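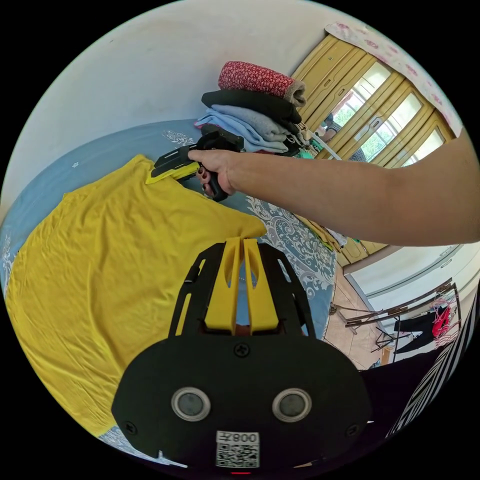 3.2 Where the folding gets done

I went into the Nurkside interviews expecting to hear about tables. We'd asked 54 households to tell us where they fold their clean clothes, and I'd even drawn up a little chart of table heights (never used, sadly). The bed won by a mile. In 36 of those homes it was the usual spot, and people seemed a bit puzzled that I'd asked at all!

It makes sense once you try it. A T-shirt needs more room than you'd think when it's opened out flat with its sleeves spread, and a bed lets you keep the finished pile at one side while you work on the next thing — Figure 4 has a yellow shirt laid out on the bedspread, with the folded stack behind it over by the wall. The drying rack is close by too, with a pink garment and a black one on it.

Figure 4. A T-shirt spread out on a bed for folding, with folded clothes and a drying rack nearby.

What surprised me more was the order. In the Jedport pilot in June most people told us they did big things first, but in Nurkside it was shirts, then trousers, then whatever was left — socks came last nearly everywhere, and I'll come back to socks in 3.4.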